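The tenants' handbook at Zisow Court runs to 55 pages, and the word "drain" appears in it twice. Both times it is telling the tenant what must not go down one. There is no page that says where the stopcock is, what the shutoff for each fixture looks like, or who is responsible for the length of pipe between the unit and the stack. I have lived in the building for 14 years and managed the maintenance schedule for a smaller one before that, and I want to argue for a change that is cheap, dull and overdue: every rental unit should come with a written maintenance record that belongs to the unit and stays with it when the tenant leaves.

I mean a record in the plain sense. Date, location, what was wrong, what was done, what part was used, who did it. A car has one, if its owner is sensible. A boiler in a commercial building usually has one by requirement. An apartment, which costs more than the car and contains a water heater, a dozen valves, several dozen feet of supply line and a breaker panel, generally has nothing the occupant can read.

## What exists now

Records do exist. They sit in the management company's work order system, organized by the date of the request. This suits the company, whose unit of work is the ticket. A ticket is opened, assigned, closed and billed. Once closed it has no further use except in a dispute.

The arrangement works poorly for diagnosis. Suppose a bathroom faucet drips. The ticket says "faucet drip, replaced cartridge." Five months later it drips again, and a second ticket says the same thing. A third technician arrives the next year and replaces the cartridge a third time. Each ticket is correct and complete. Read together they point to a supply pressure problem, or to debris coming down the hot line, or to a cartridge of the wrong series that nearly fits. Nobody reads them together, since the system does not present them that way and the technician has a phone with one ticket on it.

I had the use of our system's export for a while, through the residents' association. For the one building and the period the export covered, it held 979 closed tickets. I sorted them by unit and then by fixture. The sorting took one evening with a spreadsheet. I found 200 tickets that repeated an earlier ticket for the same fixture in the same unit. Some of those are ordinary wear. A garbage disposal will jam twice. But a large part were the same repair made again on the same cause, and in a few units the interval between them was getting shorter.

The company was not hiding this. I sent the sorted list to the regional office and received a courteous reply. They had never had reason to look at it in that order.

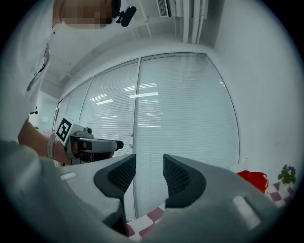

A record kept by unit would put the history in front of the person holding the wrench, and that is most of the benefit. The remaining benefit goes to the tenant, who at present moves in knowing the paint color and the appliance brands and very little else. A tenant who can read that the kitchen shutoff was replaced two years ago will turn it with some confidence. A tenant who reads that it was last touched at construction will call someone first, and will be right to.

## The objections

I have heard four objections and I will take them in the order of how often I hear them.

The first is liability. If a landlord writes down that a valve was stiff and did not replace it, the paper can be used against the landlord after a leak. This is true. It is also true of the ticket system, which already contains the same statement and can be obtained by any attorney who asks properly. The unit record changes who can see the information on an ordinary day. I understand why that is uncomfortable, and I don't think the discomfort should decide the matter.

The second is labor. Technicians are paid by the call or are scheduled tightly, and five more minutes of writing at each call adds up. I take this one seriously. The answer is that the writing is already being done. The closing note on a ticket is the entry. What is missing is a field for the fixture, chosen from a short list, and a report that groups by it. Where the software will not do this, a printed card inside the vanity door will. I have used cards. A card takes less than a minute to fill in if the headings are good and the pen is tied to it.

The third is privacy. A record that passes from tenant to tenant may say more about the previous occupant than it should. "Cleared toy from trap" is harmless enough. Other entries would not be. The rule should be that the record names the fixture, the fault and the work, and never the cause where the cause is a person. "Trap obstructed, cleared" is sufficient. Access notes, pet notes and payment notes belong in the ticket and should stay there.

The fourth is that tenants won't read it. Most will not. Most people don't read the manual for their car either, and no one proposes leaving it out of the glove box. The record has to be good enough for the one tenant in a building who does read it and for every technician who needs to.

## Two attempts

Fotini Vlachopoulos ran maintenance for the Trurutcombe buildings when I was starting out, and she kept unit books long before anyone asked her to. They were ordinary bound notebooks, one per apartment, stored on a shelf in the boiler room. Her rule was that the book went up with the toolbox and came back with it. An entry could be one line. If it ran past three lines she wanted to know why, and usually the reason was that the repair had been two repairs.

What I remember about those books is the drawings. They were poor drawings, done in ballpoint on a knee. But a sketch showing that the shutoff for the tub was behind the closet panel, eight inches off the floor, saved more time than any typed note I have come across since. When Trurutcombe changed its management software the books were boxed and the drawings were not scanned. I have asked where the boxes are and have had two different answers.

The other attempt was at Liew, a newer property, where the developer handed over a full digital model of the building with every valve located and numbered. It was impressive and it was accurate on the day of handover. Nobody on site had a license to edit it. Within a few years the model showed fixtures that had been replaced and omitted ones that had been added, and the technicians stopped opening it. A record that cannot be corrected by the person standing in front of the error will go out of date, however good it was to begin with.

From these I draw a simple requirement. The record must be writable at the fixture, by whoever did the work, in under two minutes, with no permission needed. Corrections are made by adding a dated line. Nothing is erased. The format matters much less than people who sell formats would like.

## What should be in it

At move-in, the record should state the location of the main shutoff for the unit and of each fixture shutoff, with the direction each one turns if it is not the usual one. It should give the breaker panel legend, checked against the actual circuits. In my experience the legend on the panel door is wrong in at least one place in most units - often because a room was repurposed and the label kept its old name. It should give the model and series of every cartridge, flapper, filter and igniter, as these are the parts that get replaced and get replaced wrongly.

Floors and finishes should be in it too. This is the part most often skipped and it causes a surprising amount of argument at move-out. If a floor has been patched, the record should say where, and with what, and whether any spare material was kept. Matching a discontinued tile is slow work and a tenant can be charged for a mismatch that was there before the lease began. One line would prevent that.

After move-in, the record should hold one entry per repair, plus a yearly check of each shutoff. The yearly check is the only new work I am proposing. Valves that are never turned seize, and they are generally discovered to have seized while water is running onto the floor below. Turning every valve in a one-bedroom unit and writing down the result is a short job. It can be done on the same visit as the smoke alarm test, when someone is already in the unit with a ladder.

## Who should require it

I would prefer that owners did this on their own account. Tusell, which manages several buildings near ours, has begun putting a laminated shutoff sheet in each kitchen, and I am glad to see it. A sheet of locations is a third of the job and probably the most useful third.

But the cost of a missing record falls mostly on people who can't insist on one. The tenant signs a lease for a year and has no bargaining power over paperwork. The technician is employed by a contractor and sees the unit once. The owner pays for repeat repairs, but pays in small amounts across many tickets, and small amounts don't attract attention in a budget meeting. For that reason I think the requirement belongs in the local rental code, next to the rule on smoke alarms, with a one-page template attached and a long phase-in for small landlords. A landlord with two units should be able to comply with a notebook.

The association will take up a draft of the template in July. I have asked that the fixture list be kept to one side of one sheet and that there be a blank space at the bottom large enough for a drawing.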